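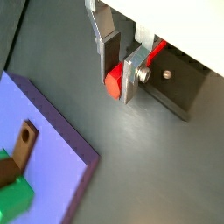 Red piece, rounded end down, over the grey bench surface.

February 20, 2021
Posted by the Isham bench

Really good day on the red pieces! I've wanted to get back to these since the Skestach order came in, and having the whole Saturday with the radio on and the big bench to myself was a treat.

Started with the colour. The new pigment from Marchetti is gorgeous, a proper deep red on the upper face, and where the light catches the rounded end it goes nearly orange. I kept turning the lamp to look at it (not very productive, but worth it). The old batch always looked a bit brown to me under the same lamp, so I'm calling this a win and moving the leftover tin to the back shelf.

Rounding: 10 minutes on the fine wheel, then by hand with the 285 paper. Two of them came up with a flat spot near the shoulder and went in the redo tray. The rest feel lovely, no ridge at all when you run a thumb over the end.

The tray for Okow holds 38, and they want it full by June. Heaps of time if the pigment lasts. Colleagues, please don't stack them while they're curing, they mark each other.

Still to do: weigh the pigment tin, try one piece with the matte coat, find out who has the good calipers. I'd love to see the matte next to the gloss under daylight, so I'm leaving a pair by the window for Monday.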